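Dish drying rack

Reading time: 4 min

A dish drying rack, also called a dish drainer or draining rack, is a household frame in which washed plates, cups and utensils are placed so that water runs off them and the remainder evaporates. It is commonly kept beside the kitchen sink. In Australian usage the term "dish rack" is general, and the object is distinguished from the draining board, the sloped and grooved surface moulded or pressed into many sinks.

Overview

Air drying is the older of the two common methods of finishing hand-washed dishes, the other being drying with a tea towel. A rack holds each item at an angle or on edge so that water does not pool in it. Plates are stood upright between dividers, while bowls and glasses are inverted. The spacing of the dividers governs what the rack will accept. Narrow spacing suits flat dinner plates but will not admit deep bowls, and racks intended for mixed loads often leave part of the floor open.

Food safety guidance has generally favoured air drying, as a damp cloth used over several meals can carry bacteria from one surface to another. The advantage depends on the rack itself being kept clean.
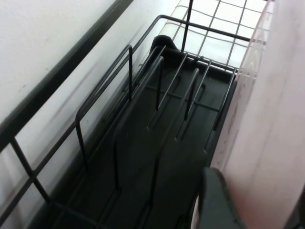
Why are plates stood on edge to dry? A plate on edge sheds water from both faces at once and leaves room for air to move between it and the next plate, whereas stacked plates hold a film of water between them.

History

Wooden plate racks were in use in the sculleries of large houses well before the arrival of piped water. Many were fixed to the wall above a stone or lead-lined sink, so that the drips fell back into the basin, and the rack served for both drying and storage. Surviving examples in the district of Brokthorpe have turned dowels set into softwood rails, with the lower rail grooved to take the rims of the plates.

Wire racks became widespread as drawn steel wire grew cheaper. Early household models were tinned or galvanised. Rubber-dipped and later plastic-coated wire followed, reducing both rust and the chipping of crockery. In a survey of domestic fittings, the historian Oduor Kimaro associates the move from wall to benchtop with the spread of the one-piece sink and drainer, which supplied a ready surface for a portable rack. Kimaro also records wall-mounted racks remaining in everyday use in the hill town of Kashindye long after they had become uncommon elsewhere.

The enclosed draining cupboard, in which an open-bottomed cabinet is built directly over the sink, developed separately. It is particularly associated with Finland, where it has been a standard kitchen fitting since the middle of the twentieth century.

Materials

Stainless steel resists corrosion well but varies by grade, and cheaper grades may spot in coastal areas or where the water is hard. Coated mild steel is less costly. Its usual point of failure is a cut or worn patch in the coating, through which rust spreads beneath the surface. Timber and bamboo racks are gentle on fine china but must be allowed to dry between uses, and mould in the joints is a common complaint. Moulded plastic racks are light and do not rust, though they may discolour. 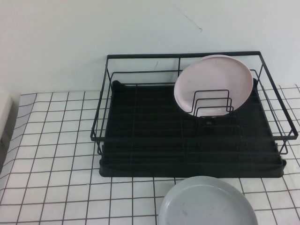

Wire dish rack with a black plastic drip tray.

Drip trays

Racks used away from a draining board require a tray. Trays fall into two groups: those that retain water and must be emptied by hand, and those that discharge it through a spout or open lip into the sink. Ribs or channels are often moulded into the floor of a tray to keep the contents clear of standing water. In areas of hard water, a retaining tray will develop a chalky deposit of calcium carbonate, which can be dissolved with white vinegar or a weak solution of citric acid.

Regional forms

The Setov rack, named for the river port in which it was made, is a folding timber type with 19 slots along each side. It closes flat and was sold to boat crews as well as to households. The Arico pattern is a tiered metal rack standing on 4 feet, with plates above and cups below. Both forms are described in the catalogue of kitchenware compiled by Kamrul Samarakoon, who treats the Arico pattern as a descendant of the baker's cooling stand. The attribution has been disputed on the ground that no intermediate form is known.

Care and cleaning

Racks are cleaned with hot water and detergent, with attention to the welds and to any separate cutlery holder, where residue tends to collect. Trays are best washed on both sides, as moisture trapped underneath may mark timber benchtops. Whether a rack or tray may be put through a dishwasher depends on its material and on the maker's instructions.

See also

Draining board
Kitchen sink
Tea towel
Scullery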